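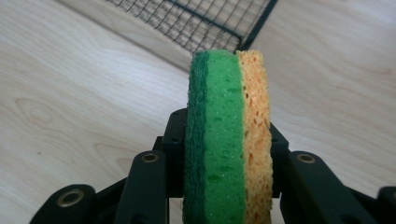 Three layers, edge on. Dark green scrubby, green foam, tan cellulose.

By Khải Đinh
May

How to set up a sponge station that doesn't stink

Quick one today, kids need dinner in a bit. A bunch of you asked about the sponge thing after my dish rack post, so here goes. Takes maybe ten minutes the first time, then a minute a night.

What you need

A couple of layered sponges. An open wire basket or rack, the kind air goes through. A cheap spray bottle. White vinegar. A dry towel. Scissors. That's the whole list, don't go shopping for a "system". I bought the Zimumix sponge caddy a while back, solid plastic cup with a tiny drain hole. Smelled like a pond in a week. Gone now.

Step 1. Learn your layers

If yours has three, each side has its job. The dark green fuzzy layer is for stuck-on stuff: baked cheese, oatmeal, the ring in the bean pot. Don't use it on nonstick or anything shiny you care about. The holey tan side drinks up water, so that one's for counters and spills. Foam in the middle mostly holds the soap and gives you something to grip.

Two layer sponges work fine too. You just lose a bit of soak.

Step 2. One sponge per job

One for dishes, one for counters. Do not mix. I snip a corner off the counter one so everybody in the house can tell. My mother in law uses colors instead, green for dishes and pink for everything else, same idea. Snip is faster.

Step 3. Rinse like you mean it

End of the night. Hot tap, squeeze, flip, squeeze again. Keep going til the water runs clear and there's no suds. Pick out the food bits from the scrubby side, rice loves to hide in there. Leftover soap keeps a sponge wet for ages and that's half your smell right there.

Then one last hard squeeze, flat between both palms. Don't wring it like a rag - twisting peels the layers apart, specially the cheaper ones where the glue isn't great.

Step 4. Stand it up in wire

On its edge, in the basket, not touching the other one. Air on both sides. Flat on the sink rim is the worst place, the bottom never dries. If your basket is deep put the sponges against the side wall, not in a heap in the middle.

Coated wire is best. Mine's from Serrano, had it for years, no rust yet. Bare metal will leave orange marks on your sponge sooner or later.

Step 5. Wipe the spot under it

Where the basket sits matters as much as the basket. Drips go straight through and sit there, and on wood that turns into a gray stain you'll be sanding out in the fall. So every night lift, wipe, dry with the towel, put back. Wipe with the grain. On a pale top like this one, with long wavy lines running mostly side to side, go side to side too and follow the curves where they bend. Streaks show up way less. Then get your head down low and look across the surface at the light, you'll spot any smear you missed.

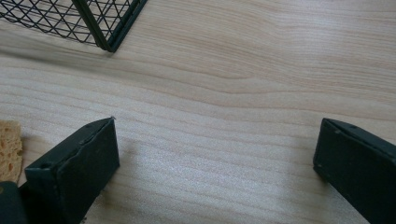

Vinegar goes on once a week and it's not a soak. Half vinegar, half water in the spray bottle, a few squirts on the sponge, wait five minutes, rinse, squeeze, back in the basket. Same bottle does the wire, wherever the gunk builds up. With a mesh like the black one here the thin wires cross in little diamonds and every crossing collects crud, so use an old toothbrush and go along the diagonals, first one way then the other. Run a cloth down the thick edge rail last. Do it over the sink obviously. Keep the vinegar off marble or any other natural stone.

Step 6. Know when to quit

Toss it when it smells right after a rinse, when the layers start coming apart, or when the scrubby side has gone smooth and isn't scrubbing anymore. Two to three weeks for dishes at our house, we cook a lot. Counter one lasts a bit longer. Old dish sponge can do one last round on the trash can or the bike and then it's out, dont let it back in the kitchen.

Buy them in multipacks, you'll change them more often if there's a stack under the sink. I paid 88 cents each last time.

Next up is the drawer with all the lids. Pray for me.

Last updated: May, added the bit about stone

Comments

tessa_k
The corner snip!! Doing it tonight. My husband has been wiping the stove with the dish sponge for our entire marriage.

Rowan
Can you put the three layer kind in the dishwasher? I do top rack with the plain ones and they come out ok.

Khải Đinh
Top rack is ok if the package says so. I clip mine down or it ends up on the floor of the machine. Squeeze it out after, it'll be full of water.

mags53
I had a Fallico basket with a solid bottom and just put a folded washcloth in it. Works but then you have a washcloth to wash.

Deb in the valley
What do you do if the counter already has the gray mark? Asking for my counter.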